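Nouhaila Zerouali learned to sing in a stairwell, and she'd still pick one over any concert hall. "You hum one low note and the whole building hums back!" she told me, laughing, before her choir's August show in Voltmont. 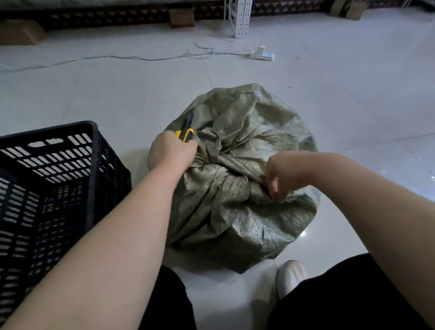 Kai-wen Poon remembers that first rehearsal as pure chaos, with the altos a full floor behind. Zerouali loved it. She wrote the delay into the next song, "Purik," and almost 200 people came to hear it.
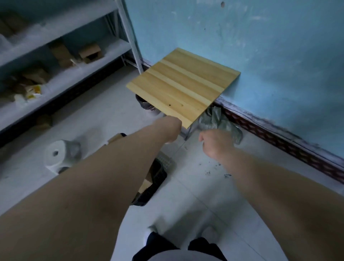 She's now working on a piece for 10 voices, one to a landing. "I can't wait to hear the top one," she said.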